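Hard water, worktops and the cost of scale: an interview with Naomi Kashindye

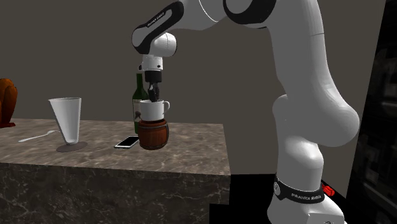 Limescale is the commonest complaint in the postbag of any building services engineer working in a hard water district, and one of the least well measured. Naomi Kashindye has spent 14 years on domestic water treatment, the last nine of them at Mirodari, a small consultancy in Girthorpe that tests softeners and conditioners for housing providers. The first question put to her concerned kitchens, and in particular the marble-topped counter, a surface that many householders choose without asking what comes out of the tap. "Marble is calcium carbonate," she said. "So is scale. You cannot use an acid descaler on the one without attacking the other. People put a spray meant for a shower screen on the stone by the sink and they get a dull patch with a sharp edge to it. That is etching, and it has to be polished out."

Her advice for stone near a tap is to wipe it dry and to use a neutral cleaner. Deposits that have already formed can be lifted with a plastic scraper held nearly flat. She does not recommend vinegar or lemon juice on any limestone or marble, sealed or unsealed. "A sealer slows down staining. It does very little about acid."

The conversation moved to the pipework, where most of her working time is spent. Hardness in the Girthorpe supply is high enough for a heating element to fur visibly within a season. The scale forms preferentially on hot surfaces, as calcium bicarbonate breaks down on heating and the carbonate comes out of solution. A combination boiler shows the effect first in its plate heat exchanger, where the water passages are narrow. The usual symptom is hot water that runs at the right temperature for a short time and then fluctuates.

"The householder reports a faulty boiler," Kashindye said. "The engineer changes a sensor, and then changes it again. By the time somebody takes the exchanger out there have been three visits."

In March her team completed a survey for a housing association at Brurnside. It covered 70 properties, all on the same main, with a mixture of ion exchange softeners, electronic conditioners and no treatment at all. Kibet Massawe carried out the site visits and Mercedes Mamani the laboratory work. Each property was metered, and the exchanger from each boiler was weighed before and after chemical cleaning.

Kashindye would not give the full results ahead of the client's own report, but was willing to describe the general pattern. Softened properties had clean exchangers, provided that the softener had been kept supplied with salt. In 14 of the properties visited it had not. "The machine was plugged in, the display was lit, and the salt compartment had nothing in it. Those houses were paying for treatment and receiving hard water."

On electronic conditioners she was more guarded. The units clamp to the rising main and are sold on the claim that they alter the way crystals form. Some of the exchangers downstream of them were lighter than the untreated ones and some were not, and the difference did not follow the make or the date of fitting. She considers the sample too small to support a statement either way. Mutua Masanja, who manages the properties at Brurnside, has asked for a second round of measurements on the same boilers.

Cost was the next subject. One block of flats had a single commercial softener, supplied by Makokha and serviced under contract. The invoice for its replacement resin and control valve came to £3,834, a figure that had caused some alarm among leaseholders. Kashindye thought it reasonable for a vessel of that size. "Resin does not last for ever. Chlorine breaks the beads down slowly, and iron fouls them. If the block had been told at the start to put money aside each year, there would have been no argument."

Faraji Makokha, whose firm supplied the plant, joined the discussion briefly by telephone. He said that his engineers now leave a log sheet beside every softener, with columns for salt added, inlet hardness and outlet hardness. The test itself uses drops and a small tube and takes a couple of minutes. "Two readings a month are plenty," he said. "If the outlet figure begins to climb, ring us then. Do not wait until the kettle tells you."

Kashindye was asked, lastly, about drinking water. Her own practice is to leave one unsoftened tap at the kitchen sink, branched off before the treatment plant - the normal arrangement where an ion exchange unit is fitted, since the process adds sodium. She labels the branch at the stopcock. In several of the Brurnside flats an earlier installer had connected it on the wrong side, and these are being altered as the flats fall vacant.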